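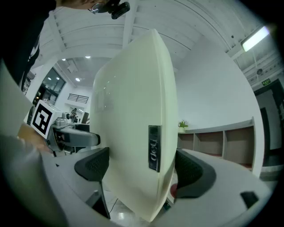
Two-handed recording with the hand-held grippers goes well or badly according to how you set up before you press start. Most of the episodes we throw out are thrown out for reasons that were already there when the session began: a marker cube turned the wrong way, a cable under someone's foot, a chair in the path. Walk round the area before you pick anything up. An ordinary office gives you plenty to get in the way, such as the backs of monitors, mesh chairs and cables hanging below the desk, and a large monitor will hide a marker cube from any camera on the wrong side of it. Either move the item or choose a start position that keeps the cubes clear of it.

These notes cover lifting and moving boxes for the Zerkden set. They assume you have already done the single-hand tasks.

## Before you start

You need:

- both grippers, charged, with a marker cube fitted to each
- the head camera
- the Aron recorder, with enough free space for the session
- the box list for the day
- a second person to reset the objects and keep the log

Wipe the faces of the cubes with a dry cloth. Don't use the screen cleaner, which leaves a film. If a face is scratched, swap the cube and write the change in the log, as the old calibration no longer applies to it.

Turn on all the ceiling lights. If there is a window behind you, check for glare on the cubes by looking at the preview from where you will stand.

## Calibrate

1. Put on the head camera and tighten the strap. It should not shift when you nod.
2. Start Aron and choose "two-hand".
3. Hold both grippers out in front of you, jaws open, and keep still until the preview shows both cubes in green.
4. Close and open each jaw fully, left first.
5. Turn slowly to the left and back again. If a cube goes red during the turn, find out what is blocking it before you go on.
6. Save the calibration. It lasts for the session unless someone takes the camera off.

Take the camera off for a break and you have to do it all again. People skip this, and we lost most of a Friday afternoon that way.

## Record a lift

Stand square to the box with your feet where you want them for the whole move. Shuffling during the grip makes the head view swing and the tracking drifts.

1. Say the box code aloud so that the log keeper can note it.
2. Press start and hold still for 2 seconds.
3. Bring both grippers to the box together. Aim a little below the middle of each side.
4. Press inwards until the box is held, then lift. Do not hook the jaws under the base.
5. Move to the target at your normal pace. Keep your elbows away from your body so that the cubes stay in view.
6. Set the box down, open the jaws and draw both hands back before you press stop.

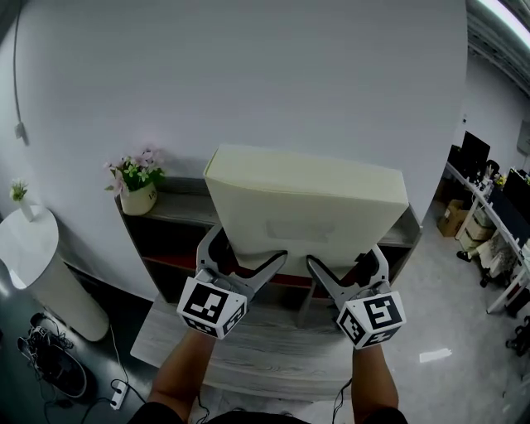 *Box held between both grippers, with a marker cube below each jaw.*

A tilted box is fine. Don't correct the angle halfway through just to make it look tidy. We want the tilt in the data, together with whatever you would naturally do about it on setting the box down. A creased or slightly soft box is fine too, and we are short of those.

Each episode should run to no more than 15 seconds. If you pass that, finish the move anyway, mark the episode "long" and carry on.

## Change things between episodes

A model trained on one start position learns that position and little else. After every few lifts, the person resetting should change one of the following:

- where the box starts, to the left or right
- which face is towards you
- the distance between box and target
- your own standing position

Change one at a time and log it. Leave the background alone within a block. Plants, vases and screens can stay where they are as long as they are out of reach of the box.

## Failed lifts

If the box slips and you catch it with the grippers, keep recording and mark the episode "recovered". These are useful. If it falls to the floor, stop, mark it "drop" and reset. Never put down a gripper and use your bare hand during a take.

Do not delete anything on the recorder. Sorting is done later in Zosora, where the video and the jaw readings can be seen side by side.

## Uploading

At the end of the session, connect the recorder and copy the whole folder to the Sandhu drive. Check that the number of episodes matches the log. Common mismatches come from pressing start twice, which leaves an empty file. List the empty ones in the log and leave them in place.

The target for the box task is 900 accepted episodes by the end of July. A full session with two people gives up to 69, depending mostly on how quickly the resets go. Swap roles halfway through, and calibrate again when you do.

Questions about cubes and calibration go to Rhun Prydderch. If Aron freezes on the preview screen, unplug the right-hand gripper first and wait for the light to go out before plugging it back in.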